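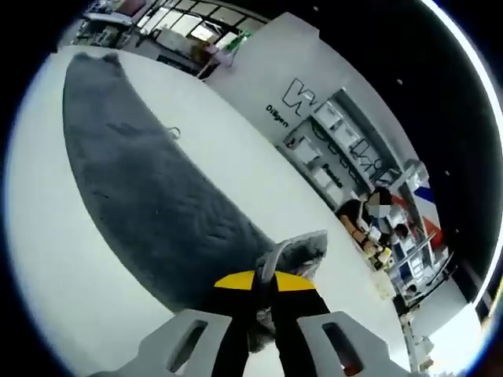 When does an episode get thrown out? Any time the operator regrips more than 3 times, or the item leaves the tabletop, even if the fold ends up perfect.

November, 4 pm, Bernton bench notes. Rules for soft goods are settled and I'm really pleased with them!

Set size for plush is 200 episodes, then we stop and review before going on to 300. Start every episode with the jaws fully open and clear of the fabric. Pinch a corner or an edge, never the middle of the pile (the fingers skate and you learn nothing). Hold the pinch for a slow count of 4 before you lift. Tags and loops stay on, wherever they fall.

Wipe the fingers between items. Lint on the pads changed the grip more than I expected, and the Yurt checklist doesn't mention it, so I've added a line.

Dremitlow people want failures kept in a separate folder with a one-word reason. Love this, we should have done it from the start. Words so far: slip, regrip, drop, late.

Still open: do we smooth the mat flat before each start, or take it as it lies? I vote as it lies.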